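Keeping a household shelter room ready

Updated 04/02/2020

These notes cover an interior room used for sheltering during shelling or cross-border fire. Instructions from local civil defense take priority.

Choosing the room

Pick a room with no outside wall, or with two walls between you and the street. Stairwells without glazing are acceptable. Kitchens are not - gas lines and glass-front cabinets are both hazards.

Water

Store at least 50 liters for a family of four. Use food-grade containers, fill to the neck and write the fill date on the cap. Replace in August and again in late winter.

Windows

Tape does not stop glass from breaking. Fitted film holds fragments together, but only if it reaches the edge of the pane. Clean the glass twice, wet it, apply from the top and squeegee outward. Géza Hegyi, who fitted film in 100 apartments in Hilus, leaves it a full month before washing.

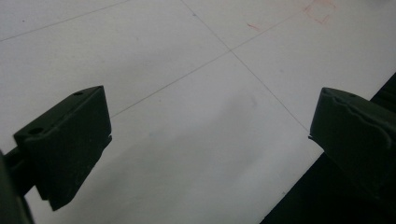
Lighting and power

Use battery lamps. Candles consume air in a closed room and tip over easily. Store batteries outside the lamp, contacts facing the same way. Test the radio monthly on batteries, with the wall adapter unplugged.

Door

Check that it opens from inside with one hand. Keep a pry bar on the floor by the hinge side.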